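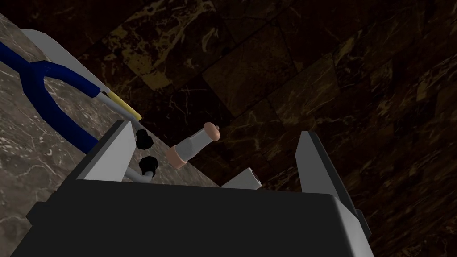
Forstead's savings customers were told in February that moving their accounts to Lollow would take a single evening. For 400 of them it took 10 weeks.

Unnur Zoëga ran a small bakery in Eltville and kept her tax money with Forstead. When she logged in after the switch, the balance was there but the transfer button was gray. She had a payment due and borrowed $2000 from her sister to cover it.

"I called every morning at nine," she says. "They kept asking for my old account number, and the old number no longer worked."

Lollow has since paid $80 to each customer who filed a complaint – Zoëga among them. She moved her savings to Goodwin in the spring.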